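Zudmont presenta Callovar, una colección de cocina para quien ya no sabe dónde dejar el cuchillo grande

Nota de prensa

Trenduston, 30/5/26. La firma de menaje Zudmont pone a la venta en junio Callovar, una línea de escurreplatos, tablas de cortar y cuchillos pensada para encimeras en las que ya no cabe nada y en las que, aun así, siempre acaba apareciendo algo más.

La colección consta de 114 referencias, una cifra que la propia empresa reconoce excesiva para una actividad que consiste, en esencia, en picar cebolla y fregar después. El departamento de producto defendió cada una de ellas con un entusiasmo que obligó a alargar dos reuniones hasta la hora de cenar.

La pieza central es el escurreplatos de madera clara, con dos largueros paralelos unidos por travesaños y clavijas verticales entre las que se colocan los platos. También se colocan tapas, bandejas y, según una encuesta realizada entre 892 clientes de Zudmont, casi cualquier cosa que estorbe en el fregadero. El cuchillo de carnicero encabeza la lista de objetos que la gente no sabe dónde poner: es demasiado ancho para el taco, demasiado serio para el cajón de los cubiertos y poco recomendable como adorno.

Zudmont recomienda apoyarlo en el escurreplatos con la hoja hacia abajo, entre las clavijas, y secarlo a mano cuanto antes. Las tablas se guardan de pie o se dejan a mano en la encimera, opción que elige la mayoría, aunque en la encuesta casi todos aseguraron lo contrario. 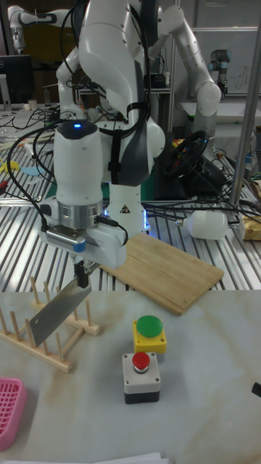 Redacción Fernandes
Gabinete de prensa de Zudmont

La tabla rectangular de madera puede ponerse en diagonal si el cocinero lo prefiere. Zudmont no tiene postura oficial al respecto.

El mantenimiento es el de siempre: agua templada, jabón suave, un paño y algo de aceite para la madera de vez en cuando. Nada de lavavajillas. La advertencia figura dos veces en las instrucciones, que vienen dobladas en el fondo de la caja y que el servicio de atención al cliente agradecería que alguien leyera.

Callovar se venderá en la tienda de Zudmont en Trenduston y en distribuidores habituales. Las piezas pueden comprarse sueltas. El catálogo completo puede solicitarse al gabinete de prensa, en papel o en formato digital; el de papel pesa lo suyo y tampoco cabe en la encimera.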